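How to Keep a Series Bible for Your Fantasy Novel Without Writing a Second Novel by Mistake

On page 12 of my first manuscript, the river Driken ran north to the sea. By page 166 it was running south, uphill, through a mountain range I had added because the chapter needed snow. I found out when a reader wrote to ask whether the river was magic. I said yes. It then had to be magic for the whole of the sequel.

A series bible is the file where you write down what you've already decided, so you don't decide it again differently. Mine has been through several forms, including a leather notebook too nice to write in and a wiki with more menus than articles. What follows is the version that survived.

What you'll need

A finished draft, or at least a good chunk of one. A plain document or spreadsheet. Two evenings, plus a third for being annoyed at yourself.

Please don't start the bible before the book. I know people who have the complete tax code of an empire and no chapter one.

Step 1: Read the draft and write down only what's on the page

Go through the manuscript from the top and make an entry each time you meet a name, a place, a date, a custom, a wound or a horse. Horses are worse than people. They change color between paragraphs, and readers who ride will let you know.

Write down what the text says. Leave out what you meant it to say, and leave out the lovely backstory you thought up in the shower. If the capital of Jevard has been described only as "gray and full of stairs," the entry reads: gray, many stairs. My manuscript ran to 294 pages and the first pass took both evenings, with breaks to look out of the window.

Step 2: Give every entry a dull label

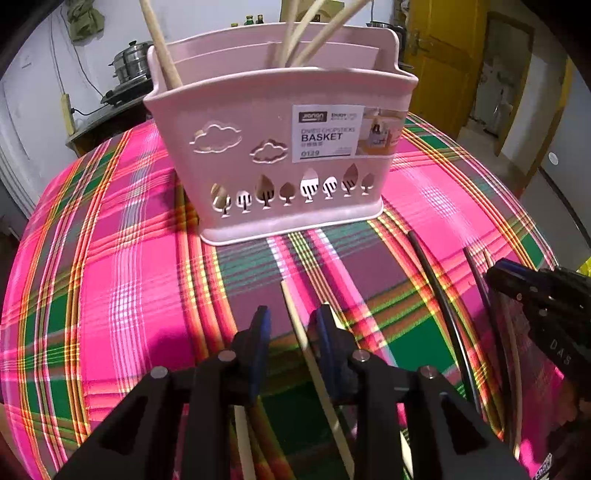
Headings are where most bibles go wrong, because writers can't leave a heading alone. You make a page called "Whispers of the Old Road" and six months later you have no idea that it holds the distances between inns. Call it ROADS. The people who write packaging have this sorted out: a pink chopsticks caddy gets the word BASKET in large letters, a line saying DIVIDED CHOPSTICKS and the number 0129, and no one is left wondering about its destiny. Do the same with your towns. TORKTON. Market town. Two days from the coast. Chapter 4. You can be as lyrical as you like in the actual book.

I use five headings: People, Places, Time, Rules, Words. Anything that won't fit goes under Misc, and once Misc gets longer than the others I go in and clean it out, swearing.

Step 3: Put the chapter number beside every fact

This is the step everyone skips. An entry that says "the ferryman is left-handed" is fine until you want to change it, and then you need to know each place he picks something up.

A typical entry of mine looks like this:

DRIKEN (river)
Runs north. Chapters 1, 4, 9.
Runs south. Chapter 14. FIX.
Brown in spring. Chapter 9.
Tastes of pennies. Chapter 9, but the speaker is a liar.

Note the last line. If a fact comes from a character's mouth, say whose. Characters are allowed to be wrong, and it has saved me more than once to be able to claim I did it on purpose.

Step 4: Check your names against each other

Sort the list alphabetically and look at it for a while. You'll find that half your cast starts with the same letter, usually K. Change the minor ones first.

Then read the names aloud, looking for the one that came from another planet. I had Jevard, I had the Driken, I had Torkton, and then, on the main square, I had the Schumacher Gate, which I'd typed as a placeholder while looking at the spine of a cookbook. It had been in the book for eleven chapters. I kept it, and it now has a history involving foreign stonemasons, but you may prefer to use search and replace. If you do, go through the hits one by one – a friend swapped out "Art" for "Bren" and got a hero with a broken hebren.

Step 5: Set a limit

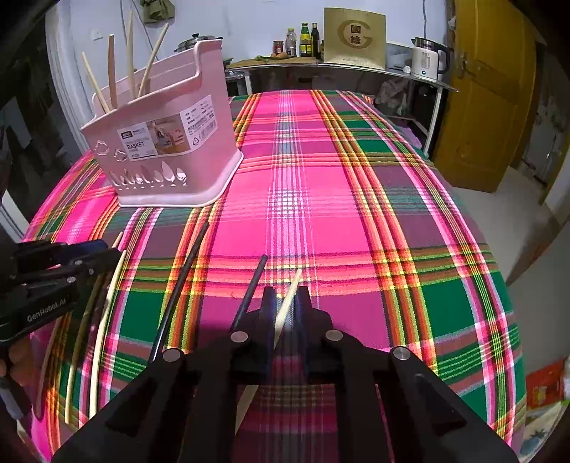

Pink basket and wooden sticks on a plaid tablecloth.

No entry gets more than a short paragraph. The whole bible for one book should be something you can read over lunch. My rule is that if I add 1,000 words to the bible in a week, I owe the manuscript at least as many before I open the file again. The rule has been broken, mostly in August, when it's too hot to write dialogue but apparently not too hot to invent a calendar.

The calendar is a trap, by the way. You need to know what season it is and how long a journey takes. You don't need feast days. If you must have feast days, have 2 and make one of them short.

Step 6: Update it after each draft, and no sooner

Trying to keep the bible current while you write is like doing the dishes while still eating. Finish the draft, take a week off, then go through again with the file open beside you. Strike out what has changed, but keep the old version visible for one more round. Chapter 3 will still believe in it.

Common problems

The bible contradicts the book. If the book is published, the book wins. If it's still a draft, pick the version that means less rewriting and tell people it was a matter of theme.

You can't find the file. Put the book's working title in the file name. "Notes_new_FINAL_b" could be anything, and in my case it was a chili recipe.

You've found a contradiction you can't fix. See under: magic river.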